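Patlow Allotment and Garden Society
Notes from the meeting of 4 October 2024, upstairs room at the Hadgu

I said I'd do the minutes again as long as I was allowed to write them the way I talk, and no one objected, so on we go. Thanks to everyone who came out in that rain. Rizal Majimbun chaired, Syahrul Lubis did the sums, and I had the notebook and the last of the ginger biscuits.

Apologies came from the two sisters on the top row (both down with the same cold) and from the new couple by the gate, who had a parents' evening.

Last meeting's notes

These were agreed with one change. I'd written that the bottom path was to be gravelled, and it was meant to say the side path, the one that goes past the compost bays. Sorry! If anyone has been waiting for gravel on the bottom path, it isn't coming.

Water

Most of the evening went on this, as I think we all knew it would. The August bill came to £1201, and there was a bit of a silence when Syahrul read it out. He's been through the meter readings and he's fairly sure it's a leak and not just everyone watering their beans. The meter was still ticking over when he went down at night with all the taps shut, which does look bad.

We went round the houses on what to do. Rizal wants the pipe dug up along the hedge, where the ground has been soggy all summer (I always thought that was a spring, and I said so, and I was told quite kindly that it isn't). Someone from the middle row thought we should shut the whole system off for the winter a month early and look at it in the dry. I liked that one, mainly as it costs nothing, but the people with hens weren't keen at all and I can see why.

In the end we agreed to get Pranov in to find the leak properly before anybody picks up a spade. They did the pipework at the school field and made a decent job of it. Syahrul will ring them and ask for a price in writing. If it's more than we've got in the repairs pot he'll come back to us before saying yes.

Until that's sorted, please use the butts and go easy on the standpipes. And turn the tap by the shed off hard, it needs a proper twist past the point where it feels shut.

Waiting list

There are 13 names on it now, and 5 of those have been waiting since before I joined. I do find this one awkward, as we all know there are plots that haven't seen a fork since spring. Rizal has written to the holders of two of them and heard back from one, who has had a bad hip and would be happy to go down to a half plot. That seemed a very good answer to everyone, and he'll offer the other half to the first name on the list.

For the plot we've heard nothing about, the rules say a second letter and then eight weeks. There was some grumbling that eight weeks is too long with winter coming. I'd rather stick to it, and that's what the vote said too, though it wasn't by much.

Plot rents

Going up by £8 for a full plot from the new year. I won't pretend people were pleased. Syahrul explained that we haven't put them up for a good while and that the water bill would have hurt a lot less if we had. Half plots will go up by half as much. If it's going to be a struggle for you, have a quiet word with him and he'll sort something out, he's very good about it.

The shop hut

The hut roof has been felted (lovely job, thank you to all who got up the ladder) and the shelves are going back in. We talked about what to stock. Seed potatoes, obviously, onion sets, fleece, canes and string. I put in a plea for decent gloves in small sizes and it has gone on the list with a question mark next to it, so I shall be bringing it up again.

Brandico have offered us a trade account for compost. It would mean taking a full pallet at a time, and we spent ages on where a pallet could go. The hut won't take it. Rizal's idea is to stand it on the hard patch beside the bays with a sheet over the top, and people can collect their bags on open mornings. Agreed to try one pallet in spring and see whether it all goes. Peat-free only, which got the most nods of the whole evening.

Pumpkins and the show

The pumpkin weigh-in is going ahead as usual with the borrowed scales. Same rules as before: grown on your own plot, stalk on, no bought-in monsters. I've been asked to remind people that squashes are a separate class. We're short of soup makers, so if you've got a big pan and a free morning come and find me.

There was also a long chat about whether chutney should be judged in matching jars. I lost track of who was on which side. It's been left as it is.

Anything else

The hedge on the lane side needs cutting now that the birds have finished with it. Rizal will bring his long trimmer.

Somebody's been leaving the gate on the latch. Please lock it behind you, even if you're only popping back to the car.

A blue flask and one very muddy child's welly are in the hut. Both clean enough to go home, or the flask is.

Bonfires: still allowed after dusk, still not when there's washing out along the backs.

Next meeting will be in the same room, once Syahrul has his price from Pranov, and he'll put a note on the gate. I'm going to try to get the Hadgu to put the heating on before we arrive this time.

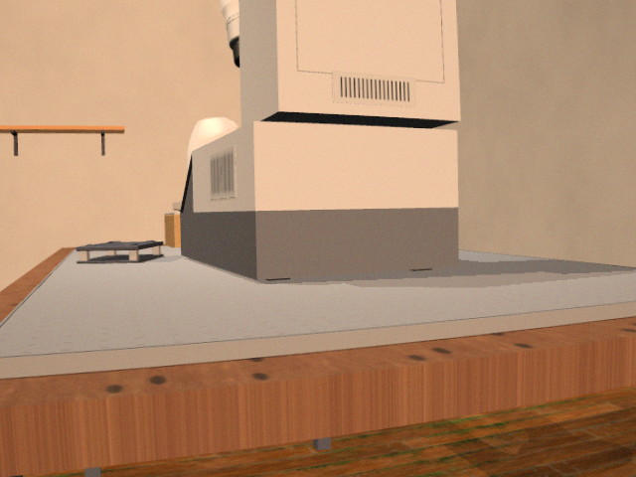 Oh, and the key to the hut has moved to Rizal's plot, so ask him if you need to get in before the shelves are done. He's down there most mornings until lunch.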